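Oiling a wood countertop next to the sink - how often?
Home & Kitchen > Surfaces and Finishes

pinewarbler_jo
Hello all! We moved into the house in March and inherited a dark wood countertop, which I love more than I probably should. The trouble is the strip beside the sink. I've oiled it twice with the Clurov oil the hardware store had, and it still goes dull and a bit fuzzy within weeks. My sister says varnish it and be done. I'd hate to lose the feel of it, but I also have a family that splashes like ducks. What would you do?

Same sort of layout as ours, with the ridged drainboard on the left and dark wood all the way up to it: 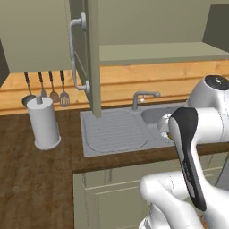 Re: Oiling a wood countertop next to the sink

Santosh Dwivedi
Welcome, Jo, and congratulations on the house! Please don't varnish yet. Fuzziness is nearly always raised grain. Let it dry out for a couple of days (I know, I know, with a family), sand with 120, wipe it down, then go again with 200 or whatever is closest on the shelf. Thin coats after that, and wipe off everything that hasn't soaked in. I did mine when we lived in Skellevell and it took four coats before water would bead.

millpond_ray
I'll disagree with Santosh, kindly. Oil by a sink is a hobby. If you enjoy it, wonderful, but I put Witex hardwax on mine and I've touched it up once. It doesn't feel like plastic either, which was my big worry.

Santosh Dwivedi
Ray, we've been having this argument for years and I look forward to the next one! I'll grant you hardwax is good on a table. Beside a sink, once water gets under the edge, you're sanding a much bigger patch than I am.

tabletop_rana
Ray's right about tables, at least. For a dining top I'd leave the weathered look alone, wax it and let it get on with its life - plank walls and a bit of mottling suit each other so nicely.

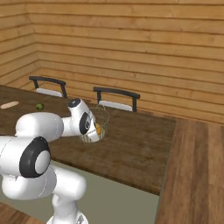
Dark walnut look against honey-brown boards.

pinewarbler_jo
Oh, that pairing is lovely, now I want to redo the dining room too. I'm going to try the sanding first and keep Ray's wax in reserve. Santosh, did you seal the cut edge around the sink separately?

Santosh Dwivedi
Yes, two extra coats on the end grain, worked in with an old toothbrush. It drinks the stuff, so buy the bigger can.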